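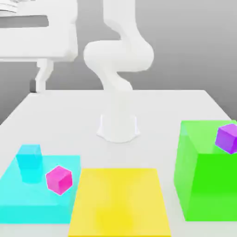 A simulated tabletop, with a magenta cube on the cyan platform and a purple one on the green box. Rendering: Skendura.

Against the Ninety-Nine Percent Cube

By Calum Morrison
10 Feb 2019

I have spent a good part of my working life moving cubes that don't exist. The pay is fine. The cubes have never complained, and neither has the table, which in a simulator is perfectly flat and never has Ross Matheson's coffee on it.

So please take what follows as the grumbling of a man inside the tent. I think our field has gotten into a bad habit with the success rate, and I'd like us to quit.

The habit goes like this. You train a policy in simulation to put a block where it belongs. You run it a few hundred times. You report one number, with a decimal point for dignity, and everyone at the workshop nods. At Iltley last April I sat through a morning of these and could not have told you afterward what any of the robots did wrong, only how seldom.

Our own group was no better. Azucena Olvera ran 399 trials of our Nolline policy on a colored-block task and got 265 successes. Our draft gave that a sentence and moved on to the plots. Then she did something unfashionable and watched the failures, all of them, over two very long afternoons with the blinds down.

Of the 134 failures, nearly all had the same cause. The arm went to where the block had been at the start of the episode and closed on air after nudging the thing aside on the way in. It had learned a place and we had been calling it an object. A change to how we reset the episodes would have shown this in the first week, and we found it after the abstract was written.

Kha Huỳnh's objection, which he makes loudly and often, is that nobody can watch everything. He has a cluster that will run more episodes overnight than I will live to see. Fine. Then watch a sample, and print it. Give me 20 failures picked at random, with a line of plain English beside each. I'd trade your second ablation table for that and throw in the related work section.

The other objection is that simulated failures don't matter, the real arm being the true test. I've heard this from people whose real arm has been in its crate through two grant cycles. If the pretend cube is good enough to brag about, it's good enough to be embarrassed by.

We've since rewritten the paper. The success rate is still in there, on page six, and the reviewers have asked us to move it up.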